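Notebook, April, 4:40 pm
Glaze adhesion / Kerkemach recipe, continued

Third go at the Kerkemach celadon and I am prepared to say the recipe card is wrong. It asks for 559 g of feldspar to a batch that otherwise adds up to nothing sensible. Diarmuid Keogh says the card was copied from an older card, which was copied from a wall. I believe him. He has seen the wall.

Made the batch anyway, as written. Sieved twice. It settled in the bucket like wet cement and had to be persuaded with a drill and a paint paddle. Dipped 5 test tiles, wiped the feet, loaded them in the Madigan on the middle shelf, where the top element can't get at them.

Firing log, such as it is: slow start, lid propped to the first peg, lid down after lunch. The controller read 688 when I left for the hardware store and 688 when I came back, so either the kiln held beautifully or the display froze. Switched it off and on. It came back with a different number and no apology. Someone please order the relay. I have put it on the list under the last time I put it on the list.

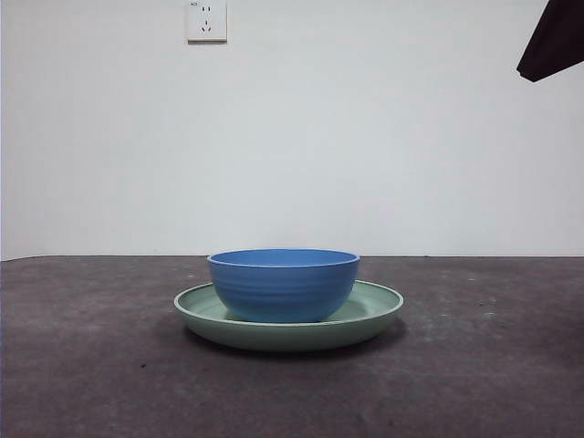 Results. Tiles 1 and 2 crawled, with bare patches the size of a thumbnail. Tile 3 is lovely and I can't account for it. I think I held it in longer while looking for the timer. Tile 4 pinholed. Tile 5 stuck to the shelf and is now part of the shelf.

Olesia Hutsuliak looked them over and thinks the bisque is dusty and the glaze is too thick, in that order. She rinses everything the night before and lets it dry on the rack. I have always considered this fussy. Tile 3 was the one I dropped in the sink.

So for the next round:
Rinse the bisque. All of it, even if it looks clean.
Thin the batch until it coats a finger like cream and you can still see the fingerprint.
Half the tiles at a three count, half at six. Use the timer. Find the timer.
Kiln wash on the middle shelf, two coats.

Also tried the Gridis liner on two offcuts. Goes on pink, comes out clear, smells like a pond. No crawling. Slightly annoying, given how rude I was about it in February.

Costs: the Niridero quote came in for the new shelves and posts. 3,230 delivered, which I read twice and then put under the kettle. Diarmuid wants to grind the old ones down again. They have been ground so often that you can nearly read through them, but he has a point about the money, and he owns the grinder. 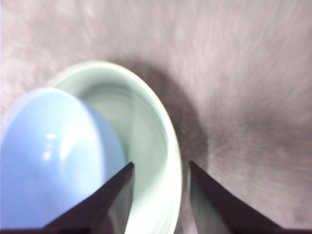 Green bowl with a light blue one tipped inside it.

5:30 pm. Scraped tile 5. Most of it came off. Shelf has a crater, marked in pencil, do not put feet there. Glaze bucket is lidded and labeled with the date and the word "suspicious." Leave it alone until I've weighed out the feldspar again, this time on the scale that works.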